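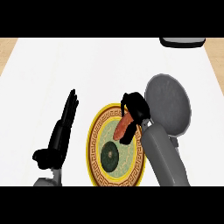 Check a brand color on the material before ordering a print run. Lay swatches on a neutral surface; a white tabletop like this one keeps wood tones from the floor out of the comparison. Wait 6 hours for ink to settle, then compare under daylight lamps.

Keep one signed swatch per campaign – label it with the ink code and paper weight. Replace it every July.

For runs of more than 1000 leaflets, pull 3 sheets from the stack and check each against the swatch.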